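Materials and Workspaces, Unit 8
Handout: the cutting mat and what people claim for it

Read before the bench session. Bring a steel rule.

1. "Self-healing"
The term comes from the sales side and should be treated that way. A blade parts the surface and the surface closes up again, more or less. Press hard, or cut the same line all term, and it stays cut. The Cledetti leaflet (on the course page) says the mat recovers "fully" and gives no test. Ask what was cut, with which blade, and who looked afterward.

2. The printed grid
Students trust it far too much. A grid is ink on a soft sheet. Check yours against the steel rule in both directions before you measure anything from it. In May we compared two Wustuditz mats and they disagreed with each other by the far edge. The hexagons and triangles are handy for quick layout. I wouldn't cut to them.

3. The mat as a general work surface
Many people end up using a mat for everything: small tools, cables, dishes, parts waiting for a home.

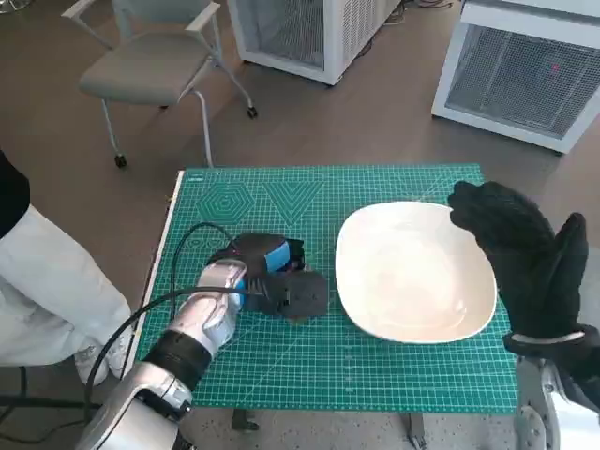
I remain unconvinced that this does the mat any good. Grit under a hard base scratches the print, and a hot dish can warp the sheet for good. It does mark out a work area, I'll grant that, and small parts show up well on green.

4. For the session
Read pages 91 to 101 of the Besport reader, skipping the box on 'mat care rituals'. Write down one claim you doubt and how you would check it. Problem 108 is optional.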